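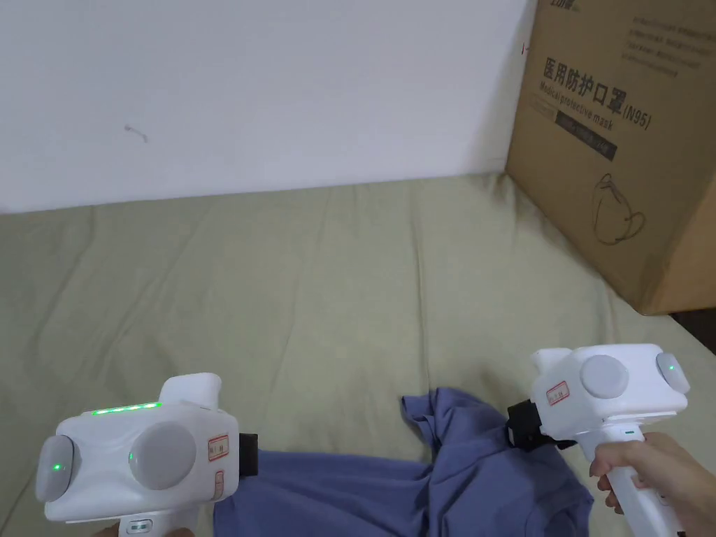

How to pour an agarose gel for checking DNA fragments

A 1% gel suits most fragments between 800 and 2,000 base pairs. Go up to 2% for anything much smaller, as the bands will be sharper.

Weigh out 0.5 g of agarose and tip it into a conical flask with 50 ml of 1x TAE buffer. Use the same batch of buffer for the gel and the tank. Heat in the microwave in bursts of 30 seconds, swirling between each one, until no specks are left. Wear a heatproof glove – the liquid can boil up suddenly when you move it.
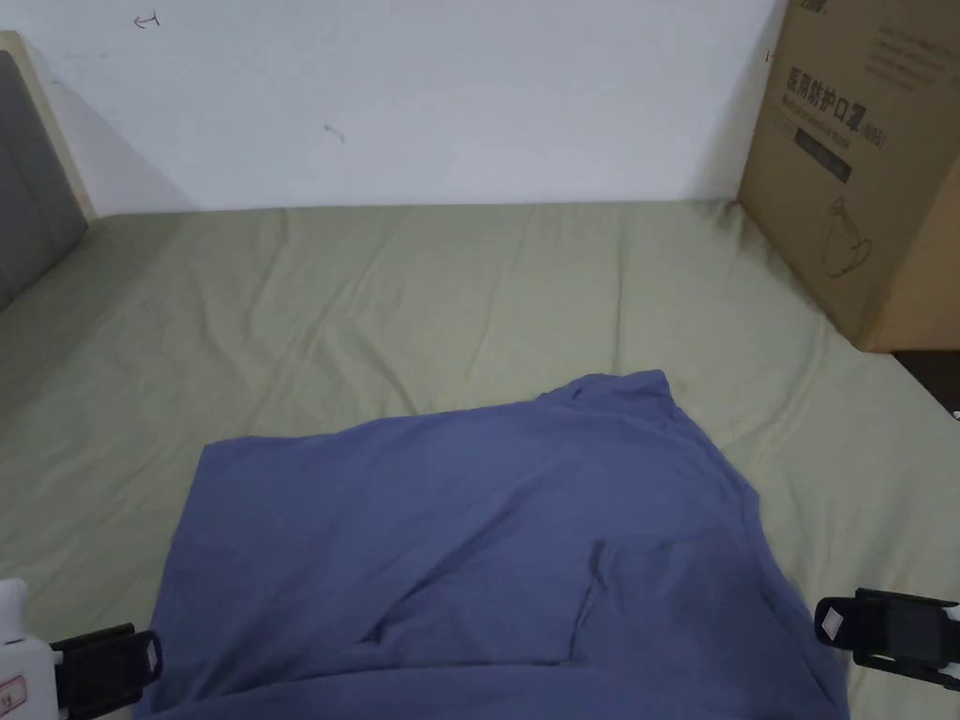
Can I use water instead of buffer?
A gel made with water has almost no ions in it, so the current is poor and the DNA barely moves. Pour it away and start again.

Let the flask cool until you can hold it comfortably, then add your stain at the strength given on the bottle. Tape the ends of the tray, fit the comb and pour slowly from one corner. Push any bubbles to the side with a clean tip.
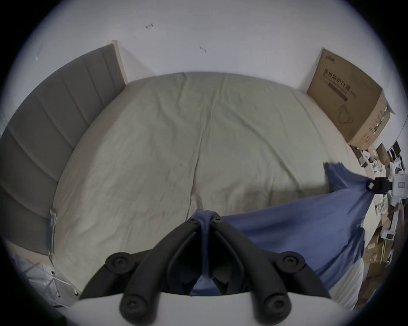

Bed with a fitted sheet and grey headboard

Leave the gel to set for 30 minutes. It should look slightly cloudy. Pull the comb straight up, take off the tape and put the tray in the tank with the wells nearest the black (negative) electrode. Cover with buffer to a few millimetres above the surface. 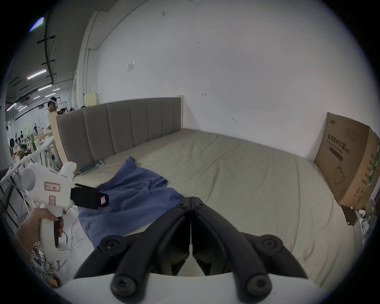
Mix each sample with loading dye and load the ladder in the first well. With a nine-well comb that leaves eight for samples. Run at 90 volts until the dye front is two thirds of the way down, then view the gel.

Siham Obeidat
Last updated December 28, 2021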